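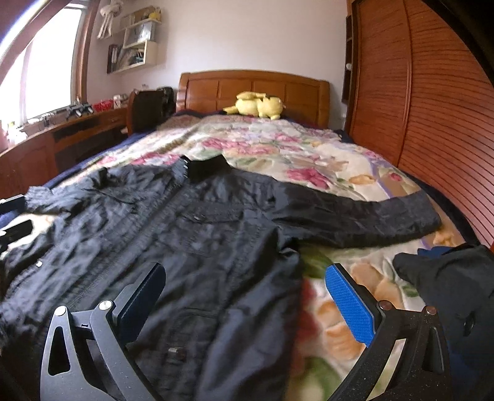 机器人怎样学叠外套

一件外套放在床上，你把它叠好，可能用不了一分钟。要是让机器人来做，它得先弄明白很多事：哪里是领子，哪里是袖子，该捏住什么地方，捏住以后往哪边拉，什么时候松开。

这篇文章讲一种教机器人的办法。人拿着一个夹子去做家务，夹子上的摄像头把过程录下来，机器人再从录像里学。用这种办法的研究小组有好几个，我们主要讲其中一个，它叫 Werkora，负责人是伊达·皮特凯宁（Iida Pitkänen）。

为什么衣服这么难

先想想积木。一块积木从桌子这头搬到那头，样子不会变，六个面还是六个面。机器人只要知道它在哪儿、朝哪边，就能伸手去夹。

衣服不一样。拎起一只袖子，整件衣服的样子就变了。往床上一扔，它会皱成一团，下一次再扔，又皱成另一团。同一件外套，可以有数不清的样子。科学家把这类东西叫做“可变形物体”，毛巾、绳子、塑料袋、面团都算。

外套比毛巾还麻烦一些。毛巾是一块方布，四个角差不多。外套有领子，有两只袖子，前面有拉链，有的还有口袋盖和按扣。布料也有很多种：棉布软，不太滑；尼龙布常常又轻又滑，表面会出现许多细小的皱纹，光照上去一闪一闪的。摄像头看到闪光的地方，有时候会把它当成衣服的边。

颜色也会捣乱。黑色外套上的黑色拉链，人眼能找到，机器人要找到它就得看得很仔细。衣服下面如果铺着花床单，画面里就有许多花瓣和叶子的边线，机器人得学会哪些线跟外套有关，哪些线可以不管。

老办法是怎么做的

早些时候，人们用写规则的办法。程序员坐下来，一条一条地写：

先找到最高的一点。
夹住它，提起来。
找到垂得最低的一点。
用另一只手夹住它。

这样写，对方方正正的毛巾有些用。换成外套，规则就越写越多，总有没写到的情况。袖子压在身子底下怎么办？袖子翻过来了怎么办？每一种都要再写一条。

另一种办法是遥控。人坐在机器人旁边，用操纵杆或者另一副机械臂控制它，让它叠衣服，同时把每个动作记下来。记下来的动作可以拿去当教材。这个办法能得到很准的记录，可是很慢。机器人又大又重，搬进卧室不容易，所以大多数记录都是在实验室的桌子上做的。在实验室里学会的本领，到了真正的房间里常常不好用。

拿在手里的夹子

后来有人想：能不能把机器人的“手”拆下来，让人直接拿着用？

这就是手持夹爪。它前端有两根手指，可以张开，也可以合拢。握着它的人动一动手，手指就跟着开合。手指的内侧贴着软垫，夹东西的时候由垫子碰到东西。有的垫子上带花纹，跟鞋底的花纹道理相近，可以少打滑。

夹爪上装着一个摄像头，对着手指的方向。人在干活的时候，摄像头就一直拍。所以这种录像看起来跟平常的录像不太一样：两根手指总在画面下方，后面的房间跟着人的手转来转去。镜头是广角的，看得很宽，直直的柜子也会显得弯弯的。看得宽有好处，手指附近的衣服能看到，远处的床头和墙壁也能看到，电脑就能靠这些不动的东西算出夹爪移动了多远、转了多少。

把这件事说细一点。假设录像里，床头在画面中往右移了一小段，墙上的架子也往右移了一小段。床头和架子自己不会走，那么移动的一定是摄像头，它往左转了，或者往左挪了。近处的东西和远处的东西移动的快慢不一样，电脑比较这两种快慢，就能把“转”和“挪”分开。夹爪里面还有一个小零件，能感觉到倾斜和晃动，手机里也有这样的零件。两种信息合在一起，结果更准。

你可以自己试试。伸出一根手指放在眼前，头慢慢往左移，看看手指和远处的门，哪一个在你眼里移动得多？

一次录像是怎么完成的

Werkora 小组把一次完整的录像叫做“一遍”。叠外套的一遍大概是这样的。

一、把外套放到床上。有时放得平，有时故意揉一揉。每次都不要一样。

二、按下开始键，拿着夹爪在房间上空慢慢转一圈。这样电脑可以先认识一下房间。

三、张开手指，靠近外套，夹住要动的地方，比如下摆的一角或者一只袖子的袖口。

四、提起来，往里折，放下，松开手指。

五、换一个地方，再夹，再折。

六、叠好以后，让夹爪在外套上方停两秒，按下结束键。

第四步里的“松开”，新手最容易做错。手指刚刚张开，人就急着把手抽走，布会被带起来，刚折好的地方又散了。人用自己的手叠衣服时不会遇到这个麻烦，因为人的手指很灵活，可以一点一点地滑出来。夹爪只有两根手指，所以拿夹爪的人也要学，学会像两根手指的机器人那样做事。伊达说，她自己练了一个下午，叠出来的第一件外套“像一个没包好的粽子”。

有一些规定是大家都要遵守的。干活的时候只能用夹爪碰衣服，不能用另一只空手去帮忙。要是忍不住用手扶了一下，这一遍就不能用，因为机器人没有那只空手。用两个夹爪也可以，一手拿一个，教的就是有两条手臂的机器人。

为什么要到许多人的家里去

Werkora 的人没有一直待在实验室里。他们一共去了35个家庭，在别人的卧室和客厅里录。出发以前，他们会跟这家人讲清楚录像做什么用，大人签了字才可以录。照片、信件和写着名字的东西要先收起来。

房间里别的东西都留着。玩具、书架、窗帘、背包，平时什么样，录的时候还是什么样。床单有花的就用有花的。如果每次都在一张白桌子上录，机器人可能会以为“白色的地方就是桌子，别的颜色就是衣服”。到了花床单上，它就不会了。

光线也很要紧。白天的窗户很亮，摄像头对着它的时候，窗户那一块会变成一片白，什么也看不清。晚上开灯，衣服旁边又会多出影子。两种情况都要录。小组做过一个比较：只用白天的录像来教，机器人晚上叠衣服就会常常夹空，手指合上了，中间什么也没有。

衣服也尽量用不同的。有厚的，有薄的，有带帽子的，有立领的。有的外套身子和袖子颜色不同，有的拉链从上到下，有的只有按扣。住在这些家里的孩子也借出了自己的衣服。小号的衣服对夹爪来说更难，因为袖子短，折一下就没有多少地方可以夹了。

到最后，他们录了1,445遍。其中有一些后来没有用，比如画面糊得太厉害，或者电脑算不出夹爪的位置。

电脑从录像里学什么

录像收集好了，就轮到电脑来学。电脑里有一个很大的程序，叫做神经网络。你可以把它想成一台有许许多多旋钮的机器，旋钮转到不同的位置，它给出的答案也不同。一开始旋钮是乱的，答案也是乱的。

学习的时候，程序看到录像里的一幅画面，然后要猜：接下来夹爪会往哪里动？手指会张开还是合拢？猜完以后，跟人真正做的动作比一比。差得远，就把旋钮多调一些；差得近，就少调一些。这样猜很多很多次，猜得就越来越像人。

这种学法叫“模仿学习”。你学写字的时候照着字帖写，跟它有点像。

还有一个小细节。程序每次要猜的动作是一小串，包含接下来一秒多的动作。如果每次只猜一小步，机器人会犹豫，一会儿往左，一会儿往右。猜一小串，动作就连贯多了。做完一小串，它再看一眼，再猜下一串。

录像里同一件事常常有不同的做法。有的人先折左袖，有的人先折右袖。程序如果把两种做法平均一下，就会把手伸到两只袖子的正中间，那里什么也夹不到。所以研究人员用了一种可以从几种做法里挑一种的程序，挑好左边就一直做左边，做完了再去右边。

考试

学完以后要考试。Werkora 把同样的两根手指和同样的摄像头装到一条真正的机械臂上。手指和摄像头一样，机器人看到的画面就跟录像里的画面很像，录像里学到的东西可以直接用。这一点很重要。如果给机器人换一双完全不同的“手”，录像就没有那么大的用处了。

考试在几个没有录过像的房间里做，外套也是新的。外套每次都由人随手放到床上。怎样算叠好，规则事先写在纸上：两只袖子都要在里面，下摆要折到上面来，整件衣服不能从床边掉下去。有一点歪没有关系。

机器人一共叠了240次，有67次没有叠好，叠好的占七成多一点。

小组把没叠好的每一次都重新看了录像，想知道是哪里出了问题。最多的一种是袖子压在衣服底下。机器人看不见袖子，就把没有袖子的那一边直接折过去了。第二多的是一次夹起了两层布，本来只想提起前面那一片，后面那一片也跟着起来了。还有几次，外套旁边堆着颜色差不多的衣物，机器人把它们当成了外套的一部分，想一起叠进去。

最后这种错误人也会犯。黑色的衣服旁边放一团黑色的东西，远远看去很难分清哪里是边。人会走近一点，或者用手拨一拨。机器人没有学过“拨一拨”，因为最早的录像里几乎没有人这样做过。后来小组又补录了一些，专门教它先把旁边的东西推开。

其他的夹子，其他的活

做手持夹爪的不只 Werkora。Sjöberg 小组用的夹爪比较小，专门教机器人拧瓶盖、插插头。Travlow 小组教的是收拾餐桌。各个小组的手指形状不同，摄像头装的位置也不同，所以录像不能随便换着用。这给大家添了不少麻烦，现在有人在做一种转换程序，名字叫 Kundeck，想把一种夹爪的录像改成另一种夹爪也能学的样子。改出来的录像目前还比不上原来的。

小朋友常问的问题

机器人会不会觉得累？
不会。不过电机用久了会发热，软垫会磨旧，磨旧的垫子夹滑的布料容易掉，要换新的。

为什么不做五根手指？
有人在做。五根手指要控制的关节很多，也容易坏。两根手指能做的事比你想的多，你可以只用拇指和食指叠一次衣服试试看。

机器人叠一件外套要多久？
比人慢得多，要好几分钟。它每做一小串动作都要重新看一看。

它能感觉到布是软的吗？
这里讲的机器人感觉不到。它靠看。有的研究小组在垫子里放了能感觉压力的薄片，这样就能知道夹住了多厚的布。

学会了叠外套，它就会叠裤子吗？
不会自动就会。小组试过，机器人会在裤子上找领子，找不到就停在那里。要另外录裤子的录像。

在家里做一做

找两把做饭用的木夹子或塑料夹子，一手拿一把。把一件外套随便放到床上，只用夹子去叠，不能用手碰衣服。请一个家人站在旁边看，把你每一步写下来：夹了哪里，往哪边拉，什么时候松开。

叠完以后，把衣服重新打乱，请家人照着纸上写的步骤再叠一遍，一步也不多做，一步也不少做。看看会在哪一步卡住。

然后把步骤改一改，再试一次。可以换一件更滑的外套，也可以把一只袖子先压到下面去。

几个词

夹爪：机器人用来拿东西的“手”，常见的有两根手指。

可变形物体：拿起来以后形状会变的东西，比如衣服和绳子。

模仿学习：让电脑看人怎么做，再学着做。

广角镜头：能看得很宽的镜头，画面靠边的直线常常会变弯。

神经网络：一种可以通过许多次练习慢慢调整自己的电脑程序。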